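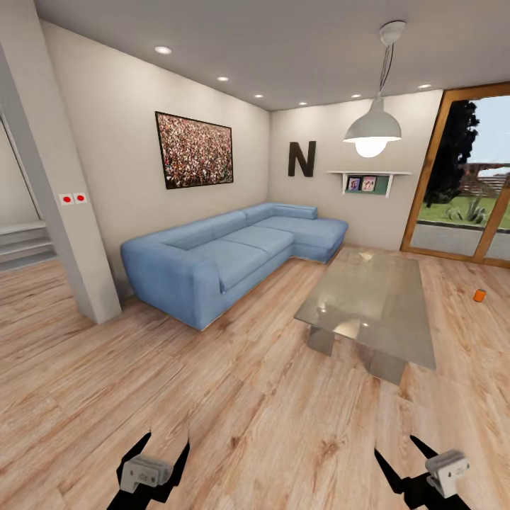

**Ticket:** Rotation 4 hours missing in Firnar, students blocked from final practicals
**Opened by:** Hường Lâm, clinical placements office, Phan College of Nursing
**Opened:** Aug 24, 2023
**Priority:** High (please!)
**Status:** Resolved, one follow-up open

## What's happening

Hi all, me again. I was running the clearance report for the final practicals and 17 students are coming up red for rotation 4. The cohort is 130 people, so most of them are fine, but these 17 show zero hours at Drinden when I know perfectly well they were there. I have the signed paper timesheets in a folder on my desk. I've been through the folder twice.

What I see when I open one of them in Firnar:

- Rotations 1, 2 and 3 look normal, hours and preceptor sign-off both there
- Rotation 4 says "No placement data received"
- The clearance box is grayed out so I can't tick it by hand
- On the Wirano side (student records) the same student has the rotation listed as complete

So Wirano thinks they're done and Firnar thinks they never showed up. The students can see the Firnar page too, and I've had a steady stream of worried emails since breakfast. One of them asked if she had to repeat the whole block. I told her no, which I hope was right.

I can't book exam slots for anyone who isn't cleared, and the slot list locks at the end of next week.

## Things I tried before writing in

Logged out and in, different browser, the other computer by the printer. Re-ran the nightly import by hand from the Placements menu. It said "Completed with warnings" and gave me a link to the warnings, and the link opened an empty page. I also tried opening one student, changing nothing and saving, because that fixed the vaccination dates last time. No luck with that one.

I didn't re-enter any hours manually. I was tempted, but the last time somebody did that we ended up with doubles and it took all of May to clean up.

## First reply from Tùng Khổng (IT)

> Thanks for not typing them in. Can you send me the student numbers, and tell me if they all had the same preceptor or the same ward? Also the empty warnings page is a known thing, you need the admin role to see it. I'll pull the log from here.

## My notes, continued

Sent the numbers over. No, it isn't one preceptor. I've got surgical, pediatrics, a couple in the dialysis unit, and four different people signing. I thought for a minute it might be night shifts, since Drinden logs those across two dates, but at least half of these students only did days.

I sorted the list every way I could think of. By start date, nothing. By ward, nothing. By advisor, nothing. Then I sorted by last name and noticed that everyone on it has an accent or some kind of mark somewhere in their name. Which got me all excited, except that we have plenty of students with marks in their names who came through just fine! Giang Tô is on the bad list and so is Tín Tô, but Chiến Lưu, who was on the same ward the same weeks, is green as can be.

Told Tùng anyway. He went quiet for a bit and then asked me something I wasn't expecting, which was whether any of the 17 had updated their own name in the student portal this year.
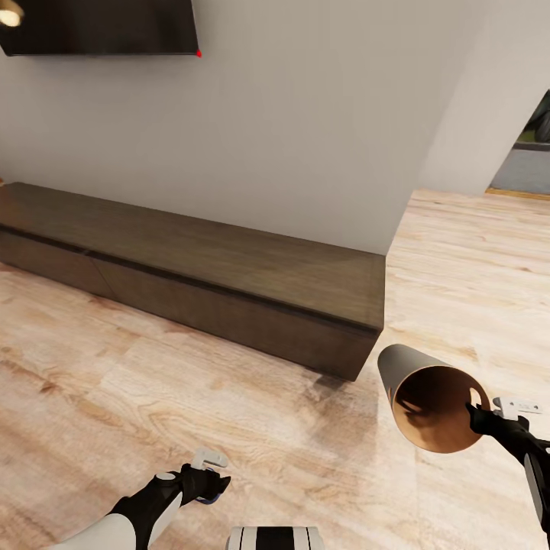

And yes, they had. Back in May the registrar's office sent around a message asking everybody to check that their name was spelled the way they wanted it on the diploma. Plenty of people logged in and retyped it. I went through the change history in Wirano (it's under Person, then the little clock) and all 17 had an edit in May. Chiến never touched his.

## What Tùng found

I'm going to put this in my own words, so Tùng, fix it if I mangle it.

There are two ways for a computer to store a letter like ô. It can be one single character, or it can be a plain o followed by a separate hat that gets drawn on top. On the screen they look exactly the same. You could stare at them all day. Some of the students' devices typed it the second way, and Wirano happily kept whatever it was given.

Drinden sends us a file for each rotation, and for rotation 4 they changed their export and left out our student number. It used to be the third column. With no number to go on, Firnar fell back to matching on full name plus date of birth. For the retyped names the match failed because the letters underneath were different, so Firnar dropped the rows and wrote a warning on the page I'm not allowed to see.

That explains why rotations 1 through 3 were fine. Those files still had the number in them.

## Fix, first go

Tùng did this on the test copy first and then on the live one:

1. Took a backup of the placement table
2. Converted the names in Wirano to the single-character form
3. Pushed the names to Firnar
4. Re-ran the rotation 4 import

I refreshed my report and got 16 students turning green, and I may have cheered out loud. Hours matched my paper timesheets on every one I checked, and I checked them all.

One still red: Tín Tô.

## The last one

So this was its own little problem. Giang and Tín are twins. Same last name, same date of birth, and both of them were at Drinden for the same block. After the re-run, Giang had her hours, and Tín still had "No placement data received" with no new warning in the log either.

Tùng's first guess was that Firnar had decided they were one person and thrown one away. He checked and that wasn't it, because their first names are different and the matching does look at those. I went back to the original Drinden file and searched for Tín and couldn't find a row at all. I searched just for the birthday and there were two rows, one for Giang Tô and one for "Tin To", no marks, spelled plain. Somebody at the hospital had keyed it in by hand. With the mark missing, there was nothing for the conversion to convert.

I emailed the education coordinator at Drinden and asked for a corrected row with the student number on it. Got it back after lunch, and Tùng loaded that one row by itself. Green. I compared it to the paper sheet and the hours agree to the quarter hour.

I called Tín myself to say it was sorted. She said Giang had been teasing her about it all morning.

## Where it stands

- All 17 cleared for final practicals, exam slots booked
- Email sent to the students telling them that no hours were lost and they don't need to resend anything
- I now have the read-only admin role, so I can open the warnings page (thank you Tùng!)
- Drinden has been asked to put the student number column back. They said yes but didn't say when

## Still open

Wirano will go on accepting names in either form whenever a student edits their profile. Tùng has put in a request with the vendor to convert on save. Until that's in, he's running the conversion every night before the import – if you see a job called names_tidy in the schedule, leave it alone, it's ours.

I'd also like the import to stop and email somebody when it drops a row. "Completed with warnings" sounded pretty harmless to me and I've been clicking past it for two rotations. I've opened that as a separate request so this one can close.

Question for whoever picks up the diploma printing: are the names going to the printer from Wirano or from Firnar? If it's Firnar, could you send me a proof for the students on my list before the full run? I'd want Tín's checked by eye – I can do it at my desk, just email me the PDF.

**Comment, Tùng Khổng:** Summary's good. One correction, the student number was the second column. Printer takes the names from Wirano, I'll get you the proof anyway.

**Comment, Hường Lâm:** Second column, noted. Fine to close this one.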